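Ticket 536: Balls will not stay where they are put, long table, Prustthorpe
November
Posted by: Workshop Support, Prustthorpe

Status: open, waiting on second paper change

Reported fault

The tennis balls wander. A ball is set down in a cell of the taped grid, let go, and some time later it is in the next cell or resting against a tape line. The reporter's view is that the table has gone out of level and should be replaced. The request asks for a new top from Jedex at the earliest opportunity.

First response

I am not ordering a table on the strength of a rolling ball. Tennis balls roll. Before anyone spends money I would like to know which cells, which direction, and whether it happens with every ball or only the old ones. "All over the place" was the answer to all three, so I went to have a look for myself.

Check 1 - the level

Long spirit level laid lengthwise, then crosswise, at both ends and in the middle. The bubble sat between the lines each time. I turned the level round and did it again in case the level was wrong. Same result. The feet are tight and none of them rocks. I am told the floor was "never right after the Cerkalley people left", which may be so, but the table does not know about it.

Check 2 - the balls

The claim was that the new balls from Lâm are out of round. I rolled one of the new ones and one of the old ones along the corridor floor and could not tell which was which. The felt is a bit fluffier on the new ones. If anything that ought to slow them down. I am not convinced there is anything the matter with them, and I would rather we did not send back a full box on a hunch.

Check 3 - the paper

More promising. The brown kraft paper comes off a roll and it wants to go back to being a roll. With a hand flat on it you can feel a slight rise between some of the tape lines, more so towards the middle. I put a ball on one of these rises and it crept off and stopped at the blue tape. I put the same ball 2 cm to the side and it stayed. This was repeatable, which is more than I can say for anything else in the ticket.

Check 4 - the tape

The blue tape is doing two jobs. It marks out the cells and it holds the paper down. Most of the lines are long, but there are a few short broken bits near the centre and over to the right. A ball will lean on a proper line and settle. Where the line stops short, I suspect it just carries on.
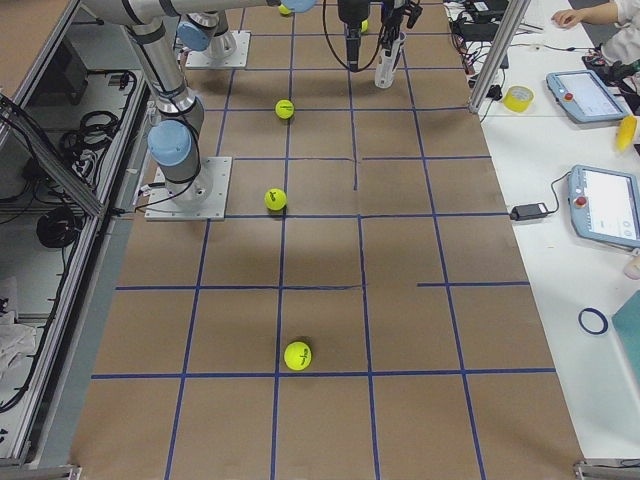
Check 5 - draughts

Suggested by the reporter, twice. I shut the door, waited, and put a ball on one of the rises. It crept off as before. I opened the door and it did the same. Draughts ruled out as far as I am concerned.

What I have done so far

Lifted the paper at one end, pulled it flat and taped it down again. Two of us are needed for this, one to pull and one to tape. The cells at that end now hold a ball for as long as I was prepared to stand there, 22 minutes by the clock.

What is still to do

- Lift and relay the paper in the middle.
- Replace the short bits of tape with full runs, edge to edge.
- Leave the next length of paper face down under something heavy overnight before it goes on.
- Order tape. There is not enough left on the roll for the whole grid.

Reporter's reply, 4.15 pm

Says the relaid end is "better, but could be luck", and would still like the quote for a new table. The quote is 300 before delivery. I have put it in the folder and I am not passing it up until the middle has been relaid and tried.

Ticket stays open. Please write down the cell and the direction next time one moves.

Workshop Support, Prustthorpe - contact us through the help desk - All rights reserved - Back to top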